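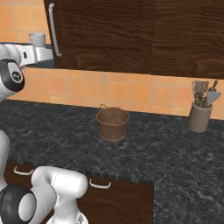 Strebel make a stovetop smoker called the Sodotano, and for most of March I have been cooking with one, mainly to find out whether it does anything a lidded wok lined with foil can't. I doubted it. My kitchen already has more gadgets than it deserves, and anything new has to earn its spot on the worktop. A dark marble counter with orange tiles behind it looks very smart with a little brown metal pail and a crock of utensils on it, and a smoker is a big lump to put next to that.

What you get
A steel box with a sliding lid, a drip tray, a wire rack, two folding handles and a small bag of oak dust. The box is 27 cm wide, so it sits over one large ring or, badly, over two small ones. The leaflet says it works on induction. Mine did, though it buzzed the whole time.

Does it smoke food?
Yes. Trout fillets took 22 minutes on a medium heat and came out properly cooked, with a decent golden colour and a flavour that was still there the next day in a sandwich. Mackerel was better again. Chicken thighs were a let-down: cooked through, smoky enough, but with skin like wet paper, so they needed a spell under the grill afterwards. The leaflet promises "crisp, bronzed poultry". I would like to meet the bird they used.

Cheese is on the front of the packet. Don't bother. This is a hot smoker and Cheddar does what Cheddar does when it gets hot.

Things the maker says that I'd take with a pinch of salt
"Virtually smoke-free in use." The lid slides on with a gap you can see daylight through at one corner. I had the extractor on full and the window open and my coat still smelled of it on Wednesday.
"Wipes clean in seconds." The rack does, if you oil it first. The drip tray wants an overnight soak unless you line it with foil, at which point we are halfway back to the wok.
"Uses only a spoonful of dust." True, to be fair. One spoonful does four fillets.

Against the others
The Jellby is cheaper and has a lid that fits, but the steel is thin and mine warped on its second outing. The Zorkeo is heavier and nicer in every way and costs twice as much. Gráinne Noonan lent me hers and I gave it back with some reluctance. For fish alone I couldn't taste any difference between the three, and Konrad Auer, who ate all of it without being told which was which, couldn't either.

Against the wok: the wok wins on price and on cupboard space. The Sodotano wins on not ruining your wok.

Size: 27 cm wide
Hobs: gas, electric, induction
Dishwasher: rack and tray only
Guarantee: 5 years, on the box but not the handles

Spare racks and bags of dust (oak, beech, alder) are sold separately. I tried the oak and the beech and would struggle to say which trout was which, so buy whichever costs less.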